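From the Ashour Street Neighbors newsletter, November

The long way around to drinking more water

I have been meaning to write this piece since the summer, when Tarek Fahmy stopped me outside the library and asked whether I'd noticed how many people on our Tuesday-night style walks (his phrase, we don't have a fixed night anymore) were going home with headaches. I hadn't noticed, and then for the next few weeks I couldn't stop noticing. Somebody would rub their temples at the corner by the bakery, somebody else would say they'd had two coffees and a diet soda all day and nothing else, and I'd nod along very wisely and go home and realize I'd had exactly the same.

So this month's item is about water, plain old drinking water, and how a handful of us on the street went about getting a bit more of it into our days. I'm no nurse and I won't pretend to be one. If you have a heart or kidney condition, or your doctor has told you to watch your fluids, please go by what your doctor says and skip ahead to the seed swap notes. Everybody else, pull up a chair.

I started where I start with most things, which is by buying something. I got a very handsome pitcher with a lid and a filter, put it on the top shelf of the refrigerator, and felt wonderful about myself for one evening. The trouble was the top shelf. I'm five foot nothing, the pitcher was heavy when full, and getting it down meant moving the eggs and the leftover rice and whatever else had migrated up there. By the end of the week I was walking past the refrigerator on my way to the coffee pot, same as ever. I moved the pitcher to the counter in the end and the water is not as cold, but I drink it, and I have come to like it at room temperature, which I never thought I'd say.

Zuleica Guimarães had a much better idea, and it cost her nothing. She put a glass next to the bathroom sink, an ordinary juice glass, and she fills it and drinks it while the shower is warming up. She had been wasting that minute anyway, standing there in her robe looking at the grout. Then she has another with her breakfast and says that by the time she leaves for work she's already ahead of where she used to be by supper. I tried this and I can report that it works fine on weekday mornings and falls apart completely when there are grandchildren in the house, as one of them will have borrowed the glass for a bug.

Several of you wrote back after last month's note to say that what you really wanted was a number. How much should a person drink? I went and asked around, and read what I could find at the library, and I'm sorry to tell you that the answers I came back with didn't line up neatly. It depends on how big you are, what the weather is doing, how much you're moving, what you're eating (soup counts, and so does a good wedge of melon), and what medicines you take. Most of the sensible advice I came across said to pay attention to thirst, to drink a bit extra when it's hot or you've been working hard, and to remember that thirst can get a little sleepy as we get older. That last part made me sit up. I'm sixty-eight and I don't think I'd been properly thirsty since spring.

I did end up with a bottle that holds 32 ounces, because I'm the sort who likes to see how far along I am. I fill it when I do the breakfast dishes and try to see the bottom of it by the time the mail comes. Some days I do, and some days I find it at bedtime on the potting bench with a leaf in it. I'm not strict about it. Tarek is stricter, and he sets a timer on his phone for every 60 minutes while he's working at his desk, and when it chimes he gets up, has a few swallows, and looks out the window at the bird feeder. He says the getting up has done as much for his back as the water has done for his head.
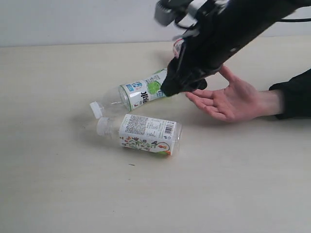 Now, the matter of what to drink it out of took up more of our last porch meeting than I'd planned for, and I had planned for none. There are strong feelings on this street. Some of you are glass people and some of you are steel people, and a few of you have been refilling the same mug since the Clinton years and see no reason to change. My own view is that the best one is whichever you'll keep within reach and are willing to wash. It's the washing where most of us come undone.

I'll be plain about this part, as I was a terrible offender. A container you drink from all day needs soap and warm water every day, the same as your dinner plate. I used to rinse mine and call it good, and then one afternoon I took the rubber ring out of the lid with a butter knife and I'm not going to describe what I found under there, in case you're reading this over lunch. Now the lid comes apart every evening, the ring goes in the suds with the forks, and everything dries upside down on a towel with the cap off. If yours has a straw, buy the skinny little brush. Revow Hardware keeps them on a hook near the canning supplies, and they'll order more if the hook is empty.

If you find plain water dull, you're in good company. I thought I did too, and for a while I was putting so much cucumber and mint in mine that it was more of a salad. What I've settled on is a strip of orange peel, a good wide one without much white on it, dropped in first thing. Zuleica likes a few frozen berries. My neighbor across the way uses the ends of the ginger root after she's grated what she needs for supper, and pours hot water over them, and lets that sit on the stove while she does the crossword. I had a cup at her kitchen table and went straight home and bought ginger. Whatever you add, fish it out at night and start fresh in the morning.

A few of you asked about walks, which is where all this began. We've agreed on a stop at the halfway point, at the fountain by the Kenus Park tennis courts, and we'll wait there until everyone who wants a drink has had one. Please don't be shy about it and please don't be the person who says "oh, I'm fine, keep going" (I have been that person and I was not fine). The city usually shuts the fountain off before the first hard freeze, and after that you'll want to bring your own. You'd think cold weather would let us off the hook, but between the dry air outside and the furnace running inside I always find I'm parched by the time I get my boots off. A thermos of warm water with lemon is a lovely thing to have in your coat pocket, if you've got the pockets.

I want to say a word, too, about the folks we look in on. If you're one of the people who drop by on a housebound neighbor, it's a kindness to pour two glasses, one for them and one for you, and sit down to drink yours. I've found that asking "would you like some water?" nearly always gets me a "no, dear, don't trouble yourself," and setting down two glasses and starting a conversation about the new crosswalk nearly always gets both of them emptied. Some people hold back because getting up to the bathroom is a worry, especially at night. That's a real worry and worth a gentle conversation, and worth mentioning to whoever helps with their care. Earlier in the day is often easier for them than the evening.

And while we're on the subject of putting some by, it's the season for checking your storm shelf. We lost power for most of a day last winter and the houses on the upper end had hardly a trickle out of the tap. Have a look at what you've stored, see that the caps are tight, and keep it somewhere cool and dark, away from the paint cans and the gasoline for the mower. I keep enough for 3 days for myself and the dog, down on the basement floor where I can get at it without a step stool, having learned my lesson about high shelves. If lifting is hard for you, call me and I'll find someone with better knees than mine to come and help.

Our little share table will be out again in front of 752 Ashour Street, weather permitting, with whatever people have too many of. Last time I counted myself lucky to come away with a good enamel kettle and a stack of canning jars, and I know there's at least one cupboard on this street with a whole row of travel cups nobody has opened since they were given out at somebody's office picnic. Bring the ones that still have their lids! Please wash them first, rings and all.

Tarek has asked me to add that the walk leaves from the library steps at 6:30 in the evening until further notice, and that reflective vests are in the bin inside the front door. Zuleica will be bringing her ginger cookies, provided the oven man has been. I'll be the one at the back with the orange peel in my bottle, and if you see me go right by the fountain, you have my permission to holler.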